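# Prornden

Prornden is a market village in the lower Dong valley, known for its plum orchards and its long, rather muddy green.
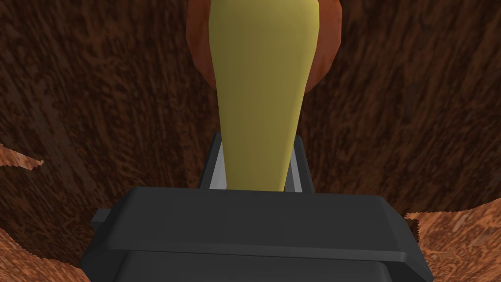

Readers of the village newsletter have complained that "lower" is wrong, and that anyone who has walked up from Pundar with shopping will say so. The older guidebooks side with them, but the parish has always been counted with the lower valley – and so it is here.

The village stands 71 metres above the river and has 251 households, most of them strung along the old drovers' road to Drallisari. There are 2 bridges, the smaller of which is closed to carts.

## Plum fair

The fair is held each October on the green, and in a good year it brings in 2,000 visitors, a great many of whom go home with far more jam than they meant to buy. The local plum is small, dark and quite sharp when raw, but it cooks down beautifully and keeps well into spring.

## See also

- Pundar
- Drallisari road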